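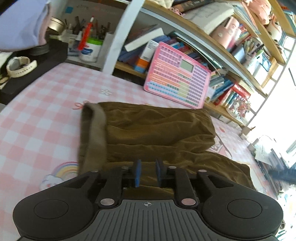
三月笔记：软布折叠示教，以及折叠台的排班

上午九点开始，继续用手持夹爪录折叠动作。今天以厚料子为主，棕色那块反复用。底面是粉白格子，东西没有收，书、盒子、小孩的学习板都在原处。背景杂的数据我们一直缺，厂里台面太干净，拿厂里的数据训出来的策略，换个地方就犯糊涂。上个月在 Jirkatik 试跑就吃过这个亏，台上多了一卷胶带，夹爪在胶带上方停了半天没有下去。

先把到目前为止的账记下来，省得后面又翻聊天记录：

总共录了 1010 段。
删掉 149 段，原因主要是三种：夹爪开合信号丢帧；录的人中途停下来想；布滑下去以后用另一只手去扶。
第三种最可惜，动作前半段往往很好。Hauwa 建议以后把这种段子截短，前半段留用，后半段不要。我同意，但现在的标注工具只能整段取舍，要等 Blagoje 改。

厚料子的问题

厚料子折过去以后会自己弹回来一点。手折的时候，人会在折线上顺手压一下，再抹过去，这个动作太习惯了，问谁谁都说自己没做。拿起夹爪以后，这一下就没有了，因为两片蓝色指垫夹着布边，松开就走，没有东西去压。结果是第一折还算整齐，第二折上去，第一折就散。

试了几种办法：

用合拢的指垫侧面压折线。可以，但手腕要转，录的人转久了酸。换到机械臂上，转这个角度又容易碰到台面。
夹住布边放下以后先不松，往下多送一点，再张开。效果最稳，动作也短。决定以后厚料子都按这个录。
把布提高一些再放，让它靠自重落平。薄布行，厚的不行，落下来是鼓的。

裤腰、袖口这一类有双层的地方另外说。双层的那一端比别处硬，折过去会斜，夹爪去拉它，整件跟着走。手折的时候大家是先按住中间再拉边。单只夹爪按不了，只能分两次，先拉一小段，放下，再拉一小段。慢是慢，但是不跑位。今天上午这样录出来的段子我都看了一遍，留。

夹取点的问题也记一下。灯芯绒这种有绒的料子，顺着绒和逆着绒，指垫的抓力差得明显。逆着夹比较牢，可松开的时候会带起来一点。指垫是泡棉的，用久了表面发亮，抓力跟着下降。建议定个规矩：每录完一批就摸一下指垫，发滑就换，不要等到夹不起来。备件在工具车第二层的抽屉里，标签写着“垫”。用掉最后一对的人请在白板上写一声。

窗边的光

靠窗的一侧很亮，画面右边发白。我原来想把这部分删了，Blagoje 说留着，厂里西边的折叠台下午也是这个样子，三四点钟太阳正好照在台面上，那时候台上的人都是眯着眼睛干活的。他问了一句，既然知道晒，为什么不装帘子。这句话我转给了 Nwosu 那边管厂房的人，等答复。

帘子的事情其实提过不止一回。以前提的时候，理由是人干活不舒服，没有下文。这次理由换成机器可能识别不准，我估计会批。写在这里，自己心里有数就行。

和 Hauwa 谈的内容

中午跟 Hauwa Sani 坐了一会儿。她在折叠台做了很多年，现在一半时间在台上，一半时间跟我们录数据。她说的几点我尽量照原意记，回头给她看过再发给组里。

第一，节奏。折叠台满班一天过 1667 件，这个数是 Arkeck 定的，Gevura 单元装上以后没有改。可是 Gevura 现在只接毛巾、枕套和方形的东西，这些本来就是好折的，以前大家靠折毛巾的那一阵缓口气。好折的给了机器，剩下给人的全是衬衫、带帽子的、裤子、缠在一起的。件数照旧，每一件都费手。她说下午三点以后手腕明显比去年这个时候累。

这一点我以前没有想到。我们开会看的是总件数，总件数是涨的，所以觉得一切正常。要把人手上那部分按难易分开统计，不然看不出来。已经请 Blagoje 从扫码记录里按品类拉一份。

第二，退件。机器折出来不合格的会推到旁边的筐里，由人重新折。上周这样的退件是 84 件。数不大，问题是它来的时间不定，台上的人手里正折着一件，筐里的灯亮了，就得放下去管它，不管的话单元会停。她的说法是，自己在给机器打下手，机器一叫就得过去。她希望退件可以攒一攒，每个小时处理一次。

我查了一下，停机的条件是筐里的件数到上限，上限现在设得很低，当初是调试的时候为了早发现问题设的，后来没人改回来。这个是我们的疏忽。下午已经调高，灯也改成快满才亮。先跑几天看。

第三，录数据这件事本身。她不反感，说比折衬衫轻松，坐着站着都可以，也没有件数压着。但是有两个顾虑。一个是工时怎么算，她录数据的半天没有计件奖，基本工资之外就少了一块。另一个她说得比较慢：我教会了它，以后还要不要我。

第二个问题我答不上来，也没有随便答。我能说的只是 Gevura 现在能做什么、明年计划做什么，人员的事不归我定。我告诉她我会把这个问题原样写进月报，不改成别的说法。月报收件人里有能回答的人。

关于奖金：Arkeck 的班组长说可以按过去三个月的平均补，口头答应了，还没有看到书面的。催一次。

下午：摊乱的布

折好的做完以后做没有折的。把布团成一堆放着，从抓起来、展开开始录。这一段最难，也最像真实来料，洗完的东西从滚筒里出来没有一件是平的。

一条经验：先找缝线。布堆里伸出来的一角如果能看见缝线，夹那里，提起来以后大概率是沿着边垂下来的，比随便夹一个鼓起来的地方好展开得多。Hauwa 录的段子几乎都是这么做的，Blagoje 和我录的就不是，我们看见哪里高就夹哪里。后来问她，她想了想才说是看缝。她以前带新人也是让人先摸缝，只是没有写进作业卡。

因此有两件事要办。一是把她录的和我们录的分开训，比一比。二是作业卡补上这一句，新人也用得着，跟机器没有关系。作业卡在 Nwosu 的共享盘里，改之前请她过一眼措辞。

底面有花纹的时候，分割模型会出错。格子还好，是规则的，麻烦的是印着图案的地方，小狗的脸、帽子、星星、草莓，模型会把图案的边当成布的边。棕色布盖住一部分图案时错得更厉害，露出来的那一截图案跟布的颜色又接近。这种段子先标成“花底”，单独放一个文件夹，不要混进主集。

旁边的透明塑料袋也要留意。袋子反光，深度估计在那里是乱的，夹爪离得近的时候，轨迹会有一下抖。我没有把袋子挪开，厂里包装工位紧挨着折叠台，袋子到处都是，早晚要处理。
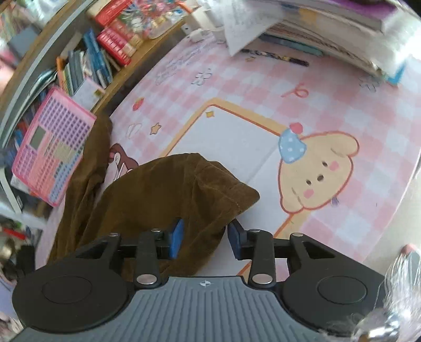
设备和操作上的零碎

1. 手持夹爪拿久了，虎口那里会红。Hauwa 手小，握把对她来说偏粗，她是用两只手捧着的，录出来的轨迹反而比我们的稳。Blagoje Golob 说可以把握把做成两个尺寸，外壳重新打一版，下周拿来试。在那之前，每人连续录不要超过半小时，到点换人。这条已经写在白板上，请大家真的照做，我自己今天上午就超了。

2. 连杆那几个铆钉，有一只夹爪的左边有点松，张开的时候两指不同步。已经贴了黄胶带，先别用。数据里如果看到左指总是慢半拍的，多半是它录的，按设备编号筛出来再看。

3. 开录之前做一次全开全合。有两次忘了做，行程没有归零，后面整批的开合值都是偏的。能用脚本补，可是补起来很烦，而且补的人总是我。

4. 镜头上有指纹。拿夹爪的时候容易碰到，擦镜布用绳子拴在工具箱提手上了，不要解下来。

5. 录的时候不要说话，这条取消。当初是怕分心，实际上大家不说话更容易走神，中途停下来想的段子反而多。音频本来就不存。

6. 桌面上的东西不必每次恢复原位。换一换位置更好。私人物品如果不想出现在数据里，录之前自己收起来，不需要说明理由，也不要去问别人。

排班上的改动（草案）

这几条是跟班组长和 Hauwa 一起过的，还没有定，放在这里征求意见，有不同想法直接写在后面。

折叠台的人每两小时换一次位置，其中一个位置是看 Gevura 单元和退件筐。以前看单元的是固定一个人，别的人都觉得那是闲差，看的人自己觉得闷，还要挨别人的眼光。轮着来，大家都知道那个位置是怎么回事。

机器接的品类每天留出一部分给人。毛巾现在全给了单元，改成早上第一小时和下午三点以后，毛巾走人工台。单元的产量会下来一点，我跟 Arkeck 的人解释过，他们要看数字，数字等 Blagoje 的表出来再给。如果表出来跟 Hauwa 说的不一样，也照实给。

件数指标按难易加权。这条最难谈，牵涉到奖金怎么算。班组长的意见是先不动指标，记三周加权以后的数，再拿着去谈。我觉得稳妥。

停机按钮。现在只有单元正面有一个，站在包装工位的人够不着，要绕过去。Blagoje 说加一个拉绳就行，线槽是现成的。顺带把一条写清楚：谁都可以停，停了不用先请示，事后在本子上写一行原因。上个月有件带拉链的卷进去了，包装工位那边先看见的，喊了人，自己没有去停，后来说是不知道自己能不能按。培训的时候我们讲了怎么启动，讲了怎么清筐，停机只讲了一句。补一次培训，早班晚班都要讲到。

跟 Jirkatik 对过的几点

下午四点通了电话。他们那边的折叠线比我们早装，问了他们退件怎么处理。他们是专门设了一个人，做了一阵子以后那个人申请调走了，现在也改成轮换。他们把退件按原因分筐，歪的、散的、没夹起来的各一筐，人在重折的时候顺手就分好了，工程师每天来看筐，不看报表。这个办法可以学，筐也便宜。要注意的是分筐等于给台上的人多加了一道手，得先问他们愿不愿意，还有这道手算不算工时。

他们也问我们要厚料子的示教数据。我说数据可以谈，录数据的人要署名。Hauwa 那部分的段子，元数据里现在只有设备编号，没有人名。电话之后我问过她，她说写上可以，用全名。其他人我逐个去问，不愿意写的就写编号。

没有弄明白的

逆绒夹起来更牢，到底是指垫的关系还是料子的关系，手上只有这一块灯芯绒，说不准。谁家里有别的颜色、别的粗细的，带来借用一下，用完还。

往下多送一点再张开，送多少合适。今天全凭手感，薄厚不同应该不一样。机械臂那边如果送得太狠，指尖会顶在台面上，力控的阈值要重新看。先从小的开始试，试的时候手放在急停上。

单手折和双手折差在哪里。人折的时候另一只手一直在做事，按着、撑着、捋平，我们录的时候等于让人把那只手绑起来。Hauwa 说这是录数据最别扭的地方，她录完回到台上，头几件会不自觉地只用一只手。双夹爪的方案之前因为贵搁下了，我想再提一次。

待办

Blagoje：标注工具加截短功能；按品类拉扫码记录；握把两个尺寸；停机拉绳报价。
我：月报，把 Hauwa 的问题原样写进去；催奖金补差的书面答复；分开训练、对比找缝线的段子；花底文件夹整理。
Hauwa：看一遍这份笔记，划掉不想发出去的；作业卡“先找缝”那一句的措辞。
班组长：轮换草案贴到休息室，旁边放一支笔。

补记，傍晚六点：Hauwa 看过了，没有划掉什么，在手腕累那一段旁边加了一句“右手比左手厉害”。退件筐的上限改过以后，下午后半班灯亮过一次，人过去的时候手里那件已经折完了。明天早班接着看。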